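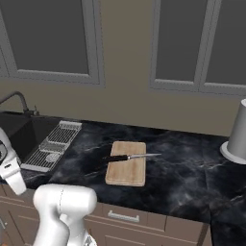
The Knife Rule

Beatriz Mendes had been writing rules for kitchen robots for so long that she'd begun to read her own kitchen the same way, and her sister in Tamelthorpe had once had to ask her, kindly, to stop straightening the forks.

The rulebook she was working on that spring belonged to Leravero, and it had grown to 56 pages, most of them sensible. Every rule had to be tried in the simulated kitchen before anyone at Nunach would let it near a real one, and so Beatriz spent her days with a cup of tea going cold beside her, looking at a black marble counter that had never had a crumb on it. She was fond of that counter. She knew the pale swirls in it the way you know the stains on your own ceiling.

The trouble was page 31. It said, in words she had written herself and been rather proud of, that a knife should be left "safely on the board." And there lay the knife across the cutting board, the very end of its black handle poking past one side and its tip sticking out over the marble on the other. Was it on the board? Well, yes. Would her mother have called that safe? Her mother would have come across the room with a dish towel over her shoulder and said something in Portuguese.

"It passes," said Phuthong, who ran the tests and liked things to pass. "The blade is resting on the board. You wrote that."

"I know what I wrote," said Beatriz.

She thought about it through lunch, and on the bus, and for a good part of the evening while a pot of rice looked after itself. A person reaching for the paper towels, say, with their mind on a spill – where would their sleeve go? You couldn't ask a machine to have a mother. You could only write down what she would have said, and then leave out the shouting.

By morning she had crossed out "safely" and put in a longer sentence about handles and tips and edges. Phuthong read it twice and sighed, and then made the tea, which Beatriz took for a yes.

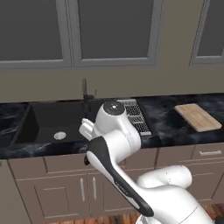 The Waiting Rule

The next one was harder, because it was about doing nothing.

The arm had its open gripper out by the right rim of the sink, with nothing between the fingers, and Beatriz wanted to know what it was allowed to do there if no one had given it a job. Phuthong thought it could stay where it was. Beatriz thought of all the people who would walk up to that sink wanting a glass of water and have to say excuse me to an elbow.

"They could wait," said Phuthong.

"In their own kitchen?"

So they wrote it together, arguing pleasantly over every comma: that an arm with empty fingers and no work in hand should draw back from the sink, slowly, and leave the person room to stand. Phuthong wanted to add a distance. Beatriz wanted to add "as a polite guest would," and was told that this couldn't be tested.

"Then put it in the notes," she said, and went to see if there was any milk left.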